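Rock is hard, but it does not stay the same for ever. Wind, rain and ice break it into smaller and smaller bits. This is called weathering.

Many rocks are made of lots of tiny grains. Some worktops have a speckled pattern too, with darker and lighter flecks.
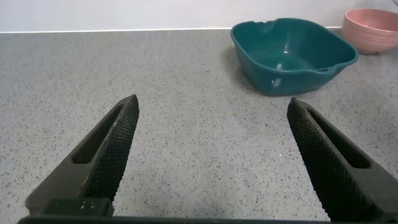

Grey speckled worktops

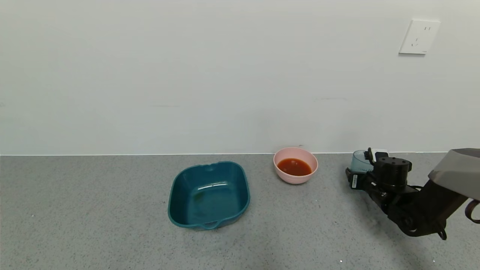 ## How water breaks rock

Rain runs into small cracks in a rock. On a cold night the water freezes. Ice takes up more room than water, so it pushes the crack open a little. When the ice melts, more water gets in. After many winters a piece falls off.

On the hill above Walluslow there is a stone wall built in 1593. The corners of its blocks were once sharp. Now they are round.

## Where the bits go

Streams carry the bits away. They bump together and lose their edges, so river pebbles feel smooth. The smallest bits become sand and mud.

## Try it

1. Put 5 sugar lumps in a jar with a lid.
2. Shake it for 2 minutes.
3. Tip the lumps out and look at the corners.
4. Look at the dust left in the jar. In a river, that would be the sand.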